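Tastham Waxed Work Jacket: Two Seasons In

I bought the Tastham in September, after my old chore coat gave out at both elbows. I wanted something I could wear to the shop and then out to dinner without changing, and I did not want another nylon shell. The jacket comes in olive, navy and a dark rust. I picked navy.

The label lists the weight at 1510 grams in a medium. Mine came in at 1450 on the kitchen scale, so I would call that honest enough. It still feels heavy when you first put it on. The cotton is stiff for the first couple of weeks and the collar rubs a little if you wear it over a T-shirt. 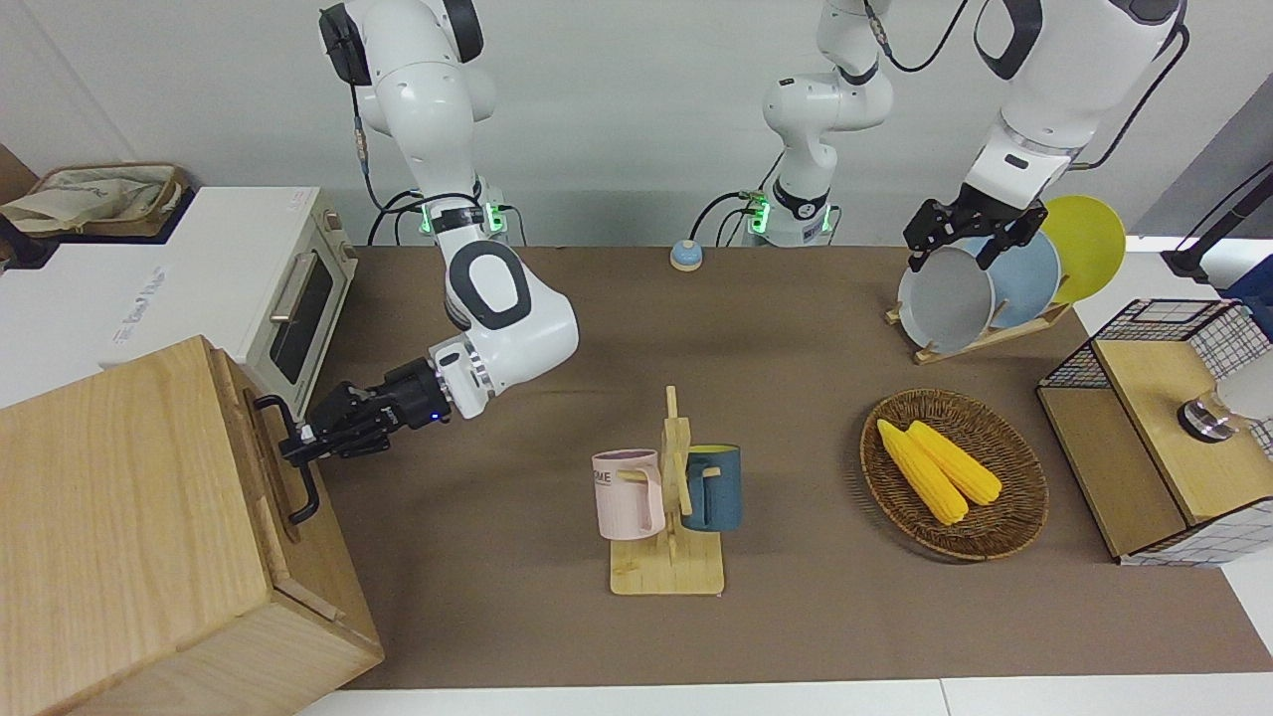 Fit and sizing

Tastham cuts this one boxy. I am usually between a medium and a large, and the medium fits over a sweater with room left in the shoulders. The sleeves run long. I turn them back once, and the striped lining shows when I do. I like that, but not everyone will. Živko Kos, who alters most of my clothes, offered to take the cuffs up and then talked me out of it, as the wax leaves a visible line wherever the old fold was.

The body ends just below the hip. If you carry a lot in your back pockets, the hem will catch on it when you sit down.

Pockets and hardware

There are 4 pockets on the outside and 2 inside. The lower ones are deep and have a side entry behind the flap for your hands. The chest pockets are too narrow for my phone. One inside pocket has a zipper that sticks near the bottom – I ran a candle along it and it got better.

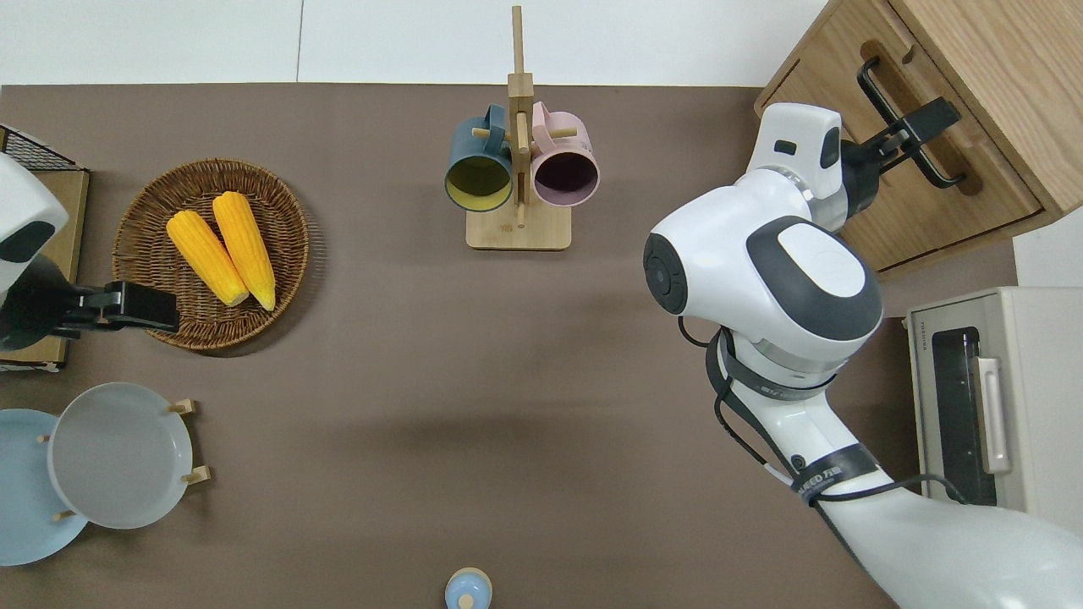
The buttons are the best part. They are shanked metal with a dull finish, and none of them has loosened. I had a Georgiev field jacket before the chore coat, and I sewed buttons back onto that one every winter.

Rain and care

Light rain beads up and rolls off. In a real downpour the shoulder seams let water in after half an hour, and the jacket takes all night to dry. You can't machine wash it. I sponge it with cold water and hang it in the hallway. I have rewaxed it once, on a Sunday, with a tin of Juvwood dressing, and that took most of the afternoon. The smell hung on for a few days.

Against the Tustthorpe

The obvious alternative is the Tustthorpe, which costs less and has a corduroy collar. I tried one on in the store. It is lighter and softer from the start, but the lining stops halfway down the back and the snaps felt thin. For spring I would probably take the Tustthorpe. For anything colder I would buy the Tastham again, in the same size – and maybe in olive next time.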